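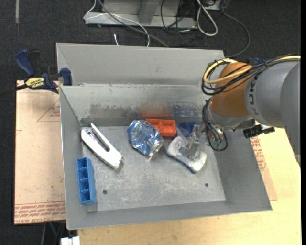 Grey metal bin with a scuffed back wall and scratches on the floor

How to check a thermocouple before you use it for an oven survey

At Conness we do small surveys on curing and drying ovens, and most of the bad readings I have seen came from the sensor or the connector. The oven was fine. The check below takes a morning and you can do it with things which are already in a normal workshop.

What you need
The thermocouples you plan to use, all type K in my case
A reference probe with a valid calibration certificate
A dry block calibrator that reaches at least 300 °C
The same logger and extension wires you will take to the oven
A notebook or a simple table on the computer

Step 1. Look at the wires
Go along the full length of each wire with your fingers. Search for hard places, burnt insulation and sharp bends. If the junction is dark and the wire near it breaks easily, do not repair it. Cut it off and make a new junction, or throw the wire away.

Step 2. Check the plugs
Open each plug and tighten the screws. For type K with the IEC colours, green is positive and white is negative. If you have old wire with other colours, use the standard printed on the reel. A plug connected the wrong way round will show the temperature going down when you warm the tip in your hand.

Step 3. Set up the block
Put the reference probe and the test sensor in the block at the same depth. The holes should be only a little wider than the sensors. Switch on and set the first point to 82 °C. I use this value as our smallest drying oven at Flasdale works there.

Step 4. Wait, then read
Wait until the reference stays within 0.2 °C for ten minutes. Then write down five readings, one per minute, from both sensors. Repeat at 200 °C and at 300 °C. Always go upwards. The block needs around 40 minutes to reach the last point, so start before lunch.

Step 5. Calculate the correction
Take the average of the five reference readings, correct it with the certificate, and subtract the average of the test sensor. The result is the correction you add later to the oven readings. Keep the sign – Elango Salian once found a full report of mine with all the plus and minus changed, and I had to write it again on a Friday evening.

Step 6. Mark the sensor
Put a numbered label near the plug, not near the hot end. Write the same number in your table together with the logger channel.

If the correction is more than 2 °C at any point, we do not use the sensor. Your own specification can be stricter, so read it first.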